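What I Learned Running a Small Food Budget Workshop

Posted Friday, November 1, 2019 by Kusum Lodhi

14 shares | 4 comments

I finished the last session of the grocery workshop on Tuesday night and I want to write some of it down before I forget. I have been asked by a few people in Dokarbridge what we covered and whether it will run again. The second question I can't answer yet. The first one I can.

The workshop was four evenings, two hours each, in the back room of the Semwal building on the side nearest the bus stop. It was free. We had 20 places and filled them in a week, mostly from a card I pinned up at the library and another one at the Clateck store by the register. I work as a dietitian three days a week and this was outside of my job, so nothing in it was official. I borrowed the handouts I liked from work, with permission, and wrote the rest.

The idea was simple. A lot of the people I see in clinic know what they are supposed to eat. They can recite it to me. What they don't have is a way to get from that to a cart of food they can pay for, carry home and cook on a weeknight. I get half an hour with each of them, and most of it goes to blood sugar numbers and medication timing. The shopping part gets the last few minutes.

The first evening was prices. I asked everybody to bring a receipt, any receipt, and we went through them together. I was nervous about this because a receipt is a private thing. I put mine up first, including the frozen pizza and the two kinds of chips. After that people were fine with it.

What came out of the receipts was that meat and drinks took up more than anyone expected, and vegetables took up less. Several people had told me that vegetables were what they couldn't afford. When we added it up, they were spending very little on them because they had stopped buying them. One man said he bought lettuce every week and threw it out every week, and that was why vegetables felt expensive. He switched to cabbage. He told me on the last night that a head of cabbage lasts him close to three weeks and he is a little tired of it.

We also spent a long time on unit prices. The little number on the shelf tag is in small print, and at one store in town it switches between ounces and pounds on the same shelf. I showed people how to do the sum on a phone. About half the room already knew and were bored, and I should have asked first.

The second evening was beans and lentils. I had planned a whole talk on fiber. I gave a short version of it and then we cooked, which was better. Narendra Thakur came to help with that part. He used to run the kitchen at Trukach, before they closed the lunch counter, and he can make a pot of red lentils in the time it takes me to find a lid. He brought his own knife and his own onions.

His method is this. Rinse the lentils until the water is mostly clear. Cover them with water by a couple of inches, add turmeric and salt, and simmer until they fall apart. In another pan, heat oil, put in cumin seeds, and when they darken add sliced onion and then garlic. Cook that until the onion is brown at the edges, not just soft. Pour it over the lentils. He adds a squeeze of lemon and I do too now.

People asked about gas. They always do. My answer is to start with small amounts, a few spoonfuls a day, and build up over a couple of weeks. Red lentils are easier on most people than kidney beans. If you use canned beans, drain and rinse them, and you lose a good part of the salt that way too. Anyone on a kidney diet should talk to their own team before changing how many beans they eat, and I said so twice.

The third evening was supposed to be about reading labels, and it was the weakest of the four. I had too many slides. I talked about sodium for so long that a woman in the front row put her coat on. She did stay, she was just cold, but it made me look at the clock.

If I did it again I would teach one thing from the label, serving size, and leave the rest for people to ask about. Serving size is where most of the confusion sits. A can of soup can be two servings. A bottle of juice can be two as well. When people see that, the rest of the numbers start to make sense without me explaining them. We passed around a box of crackers and everyone poured out what they thought a serving was into a bowl. Then we checked. The guesses were all over the place, mine included.

There was a good discussion at the end about kids. Three of the parents had children who would only eat a few foods, and they felt judged about it by relatives. I told them what I tell people in clinic. You decide what is offered and when, the child decides how much. Put one thing on the table you know they will eat. Don't make a speech about the other things. It can take many tries before a new food gets eaten, and some of those tries are only looking at it.

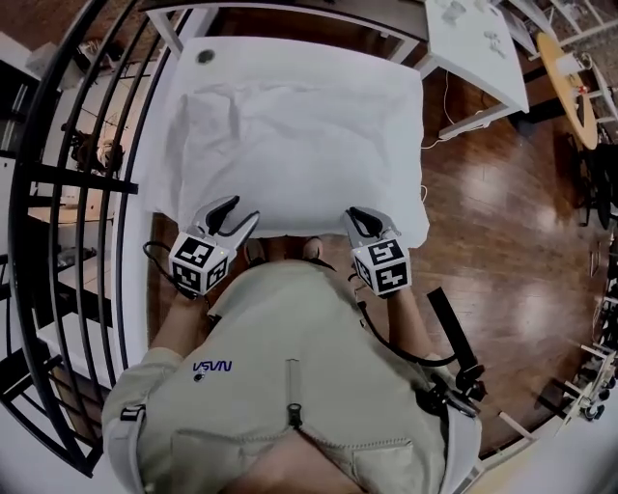
The last evening was planning a week. I had made a blank sheet with seven dinners on it and I had people cross out two of them right away. Those are the nights you will eat leftovers or toast or whatever your sister drops off. Planning seven dinners is how a plan gets dropped by Wednesday. Five is enough, and if two of the five are nearly the same dinner, fine.

Then we worked backward to a list. We started with what was already in people's cupboards, from memory, which was not very accurate but was still useful. Most had rice. Most had pasta. A surprising number had canned pumpkin. From there people filled in what they needed, and I walked around and helped with prices from the flyer.

I also set out a short list of what I keep at home for the nights when there is no plan at all. Eggs, canned fish, frozen peas, oats, peanut butter, onions, a jar of tomato sauce, bread in the freezer. People wanted to argue with the list, which I enjoyed. Somebody said it needed potatoes and somebody else said potatoes go off too fast in an apartment with the heat on. I keep mine in a paper bag in the hall closet and they do all right until spring.

As for cost, the whole thing came in under what I had set aside. I had put away 1,000 dollars for it in August, partly from a small grant and partly my own, and I spent a bit more than half. The room was the biggest item. Food for the cooking night was the smallest, even with seconds. I'd like to use what is left on a set of decent pots, because we made do with two and one of them had a loose handle.

Attendance dropped off, as I thought it would. We had a full room on the first night and 11 people on the last. I called a few of those who had stopped coming, just to ask. The reasons were work shifts and child care, and one person had gotten what she came for on the first night and didn't feel she needed the rest. I can't argue with that. If there is a next time I would run it as separate evenings, so people can come to one without feeling they have missed something.

I would also move the start time. Six o'clock is bad for anyone with small children and bad for anyone coming off a shift at five-thirty across town. A Saturday morning might suit more people. Narendra says he can't do Saturdays until after the new year, so that is something to work out.

A few people asked for the handouts. I can share the ones I wrote myself, which are the planning sheet, the cupboard list and the lentil recipe. The planning sheet prints on one side of a page. Leave a comment with which ones you want and I'll send them over the weekend. The label handout belongs to my workplace, so for that one you would need to ask your own clinic, and most of them have something similar in the rack by the door.

One correction to what I said on the second evening. I told the group that dried chickpeas need an hour to cook after soaking. Mine took almost two last Sunday, and they were still a bit firm in the middle. They were from an old bag and our water is hard, and both of those slow things down. Start checking at an hour and keep going until you can mash one easily against the side of the pot.

Filed under: food, budget, Dokarbridge

4 comments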